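Dollum Table Cloth, Heavy Weight, Dark Green

Supplied by Zukico Contract Furnishings
Stock code 3580

The Dollum is a heavy table cloth for schools, libraries, community halls and day centers. It is woven in a plain dark green and finished on all four sides with a double-stitched hem. The cloth is intended for daily use on activity tables, display tables and registration desks, and it may be left in place between sessions.

The fabric is a cotton and polyester blend with a low sheen. It hangs without starch and holds a fold well, so that corners can be squared by hand. Customers who previously ordered the Gilbert cloth will find the Dollum slightly heavier, with a deeper hem.
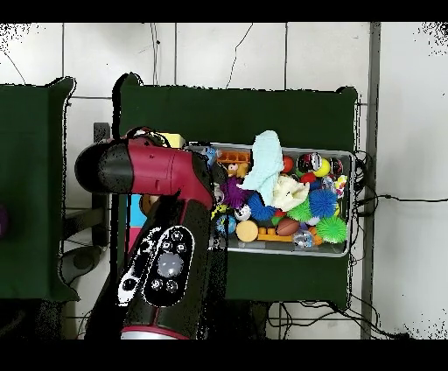

Dark green cloth in use under a metal tray of toys.

Sizes and ordering

The standard cloth measures 93 inches by 121 inches. Other sizes are cut to order and cannot be returned unless faulty. When ordering a special size, please state the length and width of the table top and the drop required on each side - our workroom will add the hem allowance. Cloths are packed singly, folded, in a paper sleeve.

Care

Machine wash warm with similar colors and tumble dry on low. Remove promptly and fold while slightly warm. Chlorine bleach should not be used, as it will lighten the dye unevenly. For wax, remove the hardened residue with a blunt edge before washing. Clorov fabric rinse, sold separately, may be used at the normal dose.

Some loss of color is to be expected in the first two washes. New cloths should therefore be washed apart from white items.

Accessories

Gilbert corner weights (set of four)
Clorov fabric rinse, one gallon
Storage sleeve, zip closure

Institutional accounts

Schools and public bodies may order against a purchase order. Contract pricing is available on orders over $1,125 and is reviewed each January. Requests for fabric swatches should be addressed to Bláthnaid Kavanagh, Customer Accounts. Questions about special sizes and workroom lead times should be addressed to Petronella Motaung, Workroom Manager.

Orders received before 2 p.m. for the standard size are dispatched the next working day.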